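Hestent: the living room, in cloth and cushions
Gallery by Valdemar Ketilsson
November 21, 2021

Welcome to the second gallery from our flat at Hestent. The first one was the kitchen, and several people wrote to me that they would like to see the living room also, especially the textiles. My wife Flor Palomino says that I write too much under the photographs and that a gallery should have only a line or two. I have tried to follow this advice, and in some places I have failed.

We moved in two years ago with very little furniture. The living room measures 29 square metres and it has one large window towards the street. It is a bright room in the morning and rather dark after lunch, so we chose pale things where we could. With a pale sofa you learn quickly what people do on a sofa.

The sofa

We bought it second-hand from Prys Prothero, who was moving to a smaller place. He asked 291 for it and would not take less, but he helped to carry it up the stairs. The seller's note called the colour "Melier", a word I have not met again anywhere. I would say cream, and on a cloudy day beige.

We brush it every week with a soft clothes brush, always in the same direction. For marks we use a damp white cloth and very little soap. Some marks go away and some stay, and I have stopped to be sad about the ones that stay. It is a place for sitting, and we sit on it every evening.

The blue fleece

It has no fixed place. In the morning it is on the arm, at noon on the floor, and in the evening somebody has it over the knees. I fold it in half, then again in half, then in three, and this gives a parcel that fits between the cushion and the arm. Flor rolls it. We have both methods in the house and neither of us will change.

Blue fleece on the pale upholstery, bunched up and waiting to be folded. I like how the blue goes lighter on top of the folds and deeper in between.
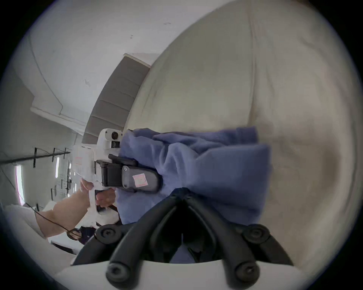 Washing and drying

We wash the fleece alone, with cold water, and without softener. It takes hair and dust from other laundry very easily. I hang it over two lines of the rack so that the air can pass in the middle, and I give it a good shake when I take it down. We once put it in the dryer at a friend's house and it came out stiff like cardboard. After three more washes it was pleasant again.

The basket by the window

Flor found this basket in October at the market and carried it home on her head because of the rain. It takes the two woollen throws and the small pillow, and if you push, also the fleece. I ask visitors please not to push. The handles were already repaired once by Filippos Kokkinos from the second floor, with waxed string, and he did it very neatly.

The long cushion

It was made for a bench that we do not have any more. It is 90 centimetres long, too long for the chair and too short for the sofa, so it lives on the window sill. The cover has buttons at the back, and one is of a different colour. Our neighbour's daughter Nina uses it for reading when she comes on a visit, and I have told her that she may call it hers.

The rug

The flat, grey kind, without pile. We turn it round at the beginning of each season so that the sun does not fade only one end. Wissam Masri lent us his carpet beater for the first cleaning, and the amount of dust that came out was embarrassing for everybody on the balcony. We now have a beater of our own.

The curtains

Plain cotton, unlined, sewn by me and therefore not completely equal. The left one is a little shorter. I made the hem by hand in the evenings and I must have changed my measure on the way. Next year I would like to add a lining, so that the room stays warmer near the glass.

The next gallery will be the hallway, with the coat hooks and the shoe bench. If you have a question about the fabrics, please write to me through the contact page. I answer slowly, but I answer.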